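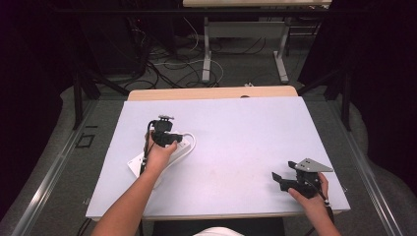
A power strip on the worktable, with its cord in a loose loop and a sheet of paper underneath.

Cord and power strip check runs through May

The spring check of power strips and extension cords has started at the Tuncer building and will continue until the end of May. Every strip used at a desk, bench or shared table is included, as are any kept in drawers and closets. Wall outlets and anything wired into the building are handled separately and are not part of this round.

Bring strips to the worktable on the ground floor any Wednesday between 8 a.m. and 11 a.m. Unplug everything from the strip first and leave your own chargers and adapters at your desk. If a strip is screwed to the underside of a desk, don't take it down. Send the desk number to the Wamadine office and it will be looked at in place.

Each strip should come with a paper slip. Blank slips are in the tray by the mail shelves. Write down the room, the desk or bench, and what is normally plugged in. "Computer stuff" was a common answer last year and it didn't help much. "Two monitors, laptop, desk lamp" is what we need. Keep the slip with the strip so the two don't get separated on the table.

The check itself is short. The cord is looked over from the plug to the housing for cuts, flat spots and places where the outer jacket has pulled away. The outlets are looked at for cracks and brown marks. The switch should click firmly in both positions. Strips that pass get a green dot on the underside and go back to the pickup shelf, usually the same day. Strips that don't pass are kept, and a replacement is issued from the supply cabinet.

Please don't repair a cord with tape. A taped cord counts as a fail even if the damage under it is small.

Last spring 76 strips came through. The most common trouble was cords that had been pinched behind filing cabinets or run over by chair wheels. Several others were plugged into a second strip to reach a far desk. That isn't allowed anywhere in the building, and it's worth a look under your desk before you come down. If you can't reach an outlet with one strip, ask for a longer cord. The Mukia wing has the fewest outlets per room, so longer cords are being held for people there until the middle of the month.

Space heaters, coffee makers and the laminator need to go straight into the wall. As a house rule, anything labeled above 1000 watts stays off a strip, and the same goes for small refrigerators whatever the label says. The wattage is normally printed on the bottom or back of the appliance.

A few notes on storage. Most spare strips turn up in a knot at the bottom of a box. Lay the cord in a loose loop a little wider than your hand and close it with one of the fabric ties from the supply cabinet. Don't wind it tightly around the strip, as this bends the cord hard right where it enters the housing. Rubber bands dry out and stick, so please use the ties. Spare strips belong on the second shelf of the Cilla room closet, slip folded underneath.

If you have strips you no longer need, bring those too. Mark the slip "extra" and they'll be checked and put back in the supply cabinet. Old strips without a grounded plug will not be returned. There is a box for them next to the worktable, and they go out with the electronics recycling at the end of the month.

Rooms that haven't sent anything down by the last week of May will get a visit during the day. You don't have to be at your desk for it, but clear the floor under it so the outlets can be reached.

Next month's check covers desk lamps. Slips for those will be yellow.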